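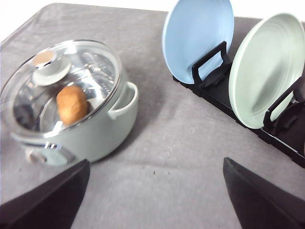 Task 10, pot and lid: hand guidance or remote control?
Plernico Members' Forum > Demonstration Practice > Kitchen Tasks

t_oberholzer
Posted in April, 9:14 am

Members are invited to comment on the proposed procedure for Task 10 before it is entered in Roster. The operator is required to lift the glass lid by its knob, set it down on the cloth, take the potato out of the pot, place it beside the lid, and put the lid back. The dish rack and its two plates remain on the table throughout and are not to be touched.

The draft procedure calls for all demonstrations to be recorded by remote control, using the paired handles. Hand guidance, in which the operator takes hold of the arm and moves it through the task, would be permitted for rehearsal only. I would ask that replies address this point first. Comments on the wording of the task sheet may be sent to me separately.

Theresia Oberholzer
Demonstration Standards

a_hofstetter
9:52 am

Our site does not support the draft as written. The lid is the difficult part of this task. The knob is round, and an operator who is guiding the arm by hand can feel when the fingers have closed on it unevenly. With the paired handles there is no such feeling, and our newer operators squeeze too hard or close the fingers too high. We held four rehearsal sessions with each method. The operators asked to keep hand guidance for the lid in every case.

I would propose that the method be left to the site and noted in the record.

Andri Hofstetter

kapoor.t
10:20 am

I must disagree with Mr. Hofstetter on one matter of principle. When a person stands at the table holding the arm, that person's hands and sleeves enter the wrist view, and the robot will never have those in view when it works alone. We reviewed 1,734 recordings from the earlier kitchen tasks and set aside every one in which a hand could be seen near the fingers. The loss was considerable, and most of it came from the hand-guided group.

There is also the question of what the operator can see. A person at the table looks at the pot from the side and knows exactly where the potato is. A person on the handles, working from the wrist view, has to find it through the glass, with the bright lining of the pot throwing reflections about. The second person shows the robot how to do the job with the information the robot will have. I consider this decisive.

Thaddeus Kapoor

a_hofstetter
10:41 am

The point about hands is accepted. I do not accept the second one in full. Our operators guide the arm from behind the elbow and are instructed to watch the screen, and their hands stay out of view when this is done properly. The supervisor checks it at the start of each session.

s_ruegg
11:05 am

Could someone confirm the rule on the plates? The task sheet says only "do not touch." The rack stands to the right of the pot in our layout, and that is also where an operator will naturally want to swing the lid. On the handles I have twice stopped a run because the rim was getting close to the pale green plate. Neither run would count as a failure under the sheet.

I am new to this group and apologize if it has been settled elsewhere.

Silvan Rüegg

t_oberholzer
11:30 am

It has not been settled, Mr. Rüegg, and the question is a fair one. A run that is stopped by the operator should be marked "incomplete" in Roster and kept. It should not be deleted. A run in which the lid or the arm makes contact with a plate or the rack is marked "contact" and is also kept – it will not be used as a demonstration, but the reviewers wish to see it.

The lid is to be set down on the open cloth between the pot and the rack. I will add this to the sheet.

trummer_s
1:17 pm

A remark from the equipment side. Much of the trouble Mr. Hofstetter describes can be reduced by changing the scale on the handles. At the standard setting, a small movement of the operator's wrist is passed on in full, and this is too quick for glass. We use the slower setting for the approach to the knob and return to standard once the lid is clear of the rim. The change is made with the foot switch and does not interrupt the recording.

I would also ask sites to brush the cloth down between runs. Specks on the open part of the table show up clearly from the wrist, and they ought not to lie in the same place for a whole session.

Silvan Trummer
Equipment Support

a_hofstetter
1:44 pm

We were not aware that the scale could be changed during a run. It is not mentioned in the handbook, where section 19 says the setting must be fixed before recording begins. Which is correct?

trummer_s
2:02 pm

Section 19 was written for the older handles. The foot switch may be used. I will request a correction.

kapoor.t
2:15 pm

If the scale is changed during a run, the change must be written into the record along with the time. Otherwise, a reviewer will see the arm slow down before the knob and have no means of telling whether the operator was hesitating.

t_oberholzer
3:36 pm

Thank you all. The draft will be amended as follows. Remote control remains the required method for recorded demonstrations. Sites that wish to use hand guidance for the lid may apply for an exception, and must send a short set of recordings showing that the wrist view is free of hands. Mr. Hofstetter's site may treat this message as an invitation to apply. Changes of scale are permitted and must be logged.

The thread will stay open for comments on the exception form.

a_hofstetter
3:58 pm

We will apply. I would like it noted that we still consider the choice of method to be a matter for the site.

s_ruegg
4:10 pm

Does the potato need to go back in the pot before the next run, or does the reset count as a separate task?

t_oberholzer
4:22 pm

The operator resets it by hand with the recording stopped. Please vary its position in the pot each time.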